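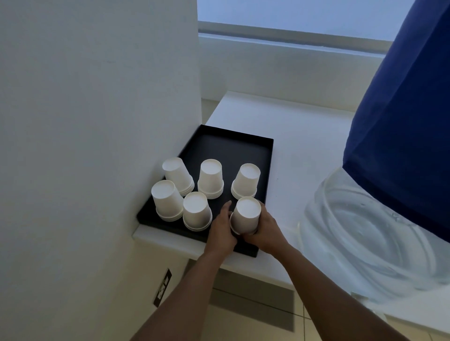
Unit 4. Writing an equipment plan for a small handling task

The cost of a robot cell is set mostly by the task, and the task has to be written down before anyone asks for a price. A buyer who writes "we need an arm to handle cups" will get quotes that cannot be compared. One supplier will assume single cups fed from a tube, another will assume nested stacks, and a third will quote the arm alone and leave the rest to the customer. The working case for this unit is a drinking water point: paper cups kept upside down on a black tray, a jug, and a person who restocks and fills by hand. A stack moved with a hand on each side of it is a two-sided grasp of a light, soft part, and that line alone in a task statement rules out a good share of the catalog grippers.

These notes go with the spreadsheet handed out in class. Read sections 1 to 4 before the session. Section 6 is the written work.

1. The case

Kashindye runs 12 sites with a water point at each. The operations office, under Adhiambo Urio, wants to know whether cup restocking and filling should be automated, partly automated, or left alone. No decision has been made. The course group acts as the planning office and prepares the equipment plan that would go to the budget holder.

Fixed inputs, to be used by all groups:

Sites: 12
Working days per year: 253
Attendant time spent on cups and filling, per site per day: 2 hours
Planning life of equipment: 4 years

Derived values:

Hours per site per year: 253 x 2 = 506
Hours, all sites, per year: 506 x 12 = 6,072
Hours, all sites, over planning life: 6,072 x 4 = 24,288

The last value is the upper limit on what the equipment can save. It is not the expected saving. Attendant time does not fall to zero when a cell is installed, and Section 4 deals with what is left over.

2. The task statement

A task statement for a purchase has one page. It covers the parts, the starting state, the end state, the surroundings, and what counts as a failure. It does not name a robot. Suppliers may name one in their reply.

Parts. State the cup size, wall material, mass empty, mass filled, and whether cups arrive nested. Measure a sample from several deliveries. Cup suppliers change their tooling without notice, and a rim that is slightly wider will change how the cups separate.

Starting state. Nested cups on a tray is not a fixed starting state. Look at the back left of the tray in Figure 1: one stack leans. If the cell must accept leaning stacks, it needs sensing and the software to go with it. If it need not, somebody must straighten them, and that time goes in the labor line. Either answer is acceptable in the plan. Leaving the question open is not, and it was the most frequent fault in the February submissions.

Picking from an inverted stack. When stacks stand rim down, the exposed surface is the base of the top cup. Lifting by the base takes the top cup or several, depending on how tightly they nest. Removing one cup at a time is a separate operation and should be listed as such. In quotes it often appears under the word "feeding" with no price against it.

End state. "Filled" needs a level and a tolerance. It also needs a handover point. A cup filled and left under the spigot is a different end state from a cup filled and set on the table.

Surroundings. Record the counter height, free space on each side, window positions, floor type, power outlets, and anything that hangs or moves near the work. The case site has a window behind the counter, and strong light from behind is a known problem for low-cost cameras. It also has a fabric cover over the jug. Cloth moves, hides edges, and can be caught by a gripper. A site survey that leaves out the cover will produce a quote that leaves it out too.

Failures. List them with the response wanted: dropped cup, two cups taken together, crushed rim, overfill, empty jug, blocked path, person in reach. For each, state whether the machine should stop, retry, or call an attendant.

3. Breaking the work into steps

Each manual step becomes a row in the plan. For each row, enter the manual time, the number of hands used, the contact surfaces, and whether the step is to be automated. The hands column matters for budgeting. A step done with two hands can mean two arms, one arm and a fixture, or one arm with a wider gripper, and these fall in different price bands.

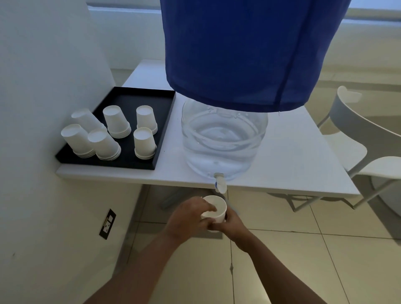
Figure 2. Manual filling at the spigot. Left hand over the cup rim, right hand on the lower side.

The filling step is the useful one for this exercise. The cup is held directly beneath the spigot, with both hands on it. One hand on the lower side can be replaced by a plain cup holder, which costs very little and has no moving parts. The grip over the rim is harder to justify on a machine. Anything that touches the rim comes under the hygiene rules for the site, and the cleaning schedule for a gripper that touches drinking surfaces has to be included in running cost. Most groups will find it cheaper to forbid rim contact in the task statement and let the supplier solve it.

Valve operation should be its own row. The spigot in use was made for fingers. Options are a small actuator on the existing valve, a replacement valve with electric control, or the robot pressing or turning it. Price all three. The replacement valve usually wins on cost and loses on approval time, as it becomes part of the water path.

Jug position also belongs in this section. The jug sits at the front edge of the table, which is convenient for a person standing there. A fixed arm needs the spigot in the same place every time. A locating base for the jug is a small item, but it changes how the attendant replaces the jug, so it needs a row for training as well.

4. The budget sheet

The sheet has two halves. Capital items are bought once per site, or once for all sites. Running items recur each year. Do not combine them until the final line.

Capital, per site:
Arm and controller
Gripper or grippers, with one spare set
Sensing and lighting
Cup feed or separator
Cup holder and jug locator
Valve change
Guarding or speed-limited operation, with the risk assessment
Table or counter changes
Electrical work
Installation and acceptance test

Capital, once:
Pilot cell
Software setup and task teaching
Spare arm held centrally
Staff training material

Running, per site per year:
Residual attendant time
Cleaning and hygiene checks
Service contract
Wear parts
Energy
Software license

Residual attendant time is the line that decides the case. Cups must still be unpacked and loaded. Jugs must still be changed. Someone must answer calls from the cell. If a group claims that residual time is one quarter of present time, it must show the steps that make up the quarter, taken from the table in Section 3.

Use this comparison for the final line, all per site:

Saving over life = 4 x (506 x hourly rate - yearly running cost)
Net = saving over life - capital per site - (capital once / 12)

The hourly rate is the loaded rate, including leave and employer costs. Residual time is already inside yearly running cost, so do not subtract it a second time from the 506 hours. Erick Mbwambo's marking notes from the last run of the course show this double count in several sheets.

Contingency is entered as a separate line. Do not spread it across the items. A reader must be able to see how much of the total is known and how much is reserve.

5. Reading the quotes

Two sample quotes are in the course folder, marked Stellia and Pevo. They answer the same task statement and look far apart in price. Before comparing totals, move every item in both quotes into the rows of Section 4. After that is done, mark the empty rows. An empty row is a cost that has moved to the buyer.

Points to check:

Stellia includes the cup separator but gives no cycle time with leaning stacks.
Pevo gives a cycle time but measured it with single cups already spaced out.
Stellia prices the service contract from the second year only.
Pevo treats the counter as "customer supplied, rigid, level" and gives no limit for either word.
Neither mentions the cover on the jug.

A low-cost alternative should always be carried to the final line next to the robot options. For this case it is the Stindel dispenser: a wall tube for cups, a fixed holder, and a valve with a timer. It has no arm. It deals with separation and filling, and leaves stocking to the attendant. Johannes Moodley will go through the sheet for it in class. Groups that find the dispenser beats both quotes should say so plainly in the plan - the assignment is to advise on the purchase, and advising against it is allowed.

On order of spending: pay for the site survey and the pilot cell first, and hold the remaining sites until the acceptance test is passed. Write the test into the purchase order, with the number of cycles, the permitted failures of each type, and who supplies the cups.

6. Written work

Each group hands in one task statement, one step table, one completed budget sheet, and a covering memo. The memo states the recommendation in its first paragraph. Show the net figure for both quotes and the dispenser, then repeat the calculation with residual time doubled. If the ranking changes, report that.

Submit to Nafula Odera by June 18, 2020. Questions on the spreadsheet go to Jamie Dawber. Locked cells are locked on purpose; if a formula looks wrong, send the cell reference and the value you expected.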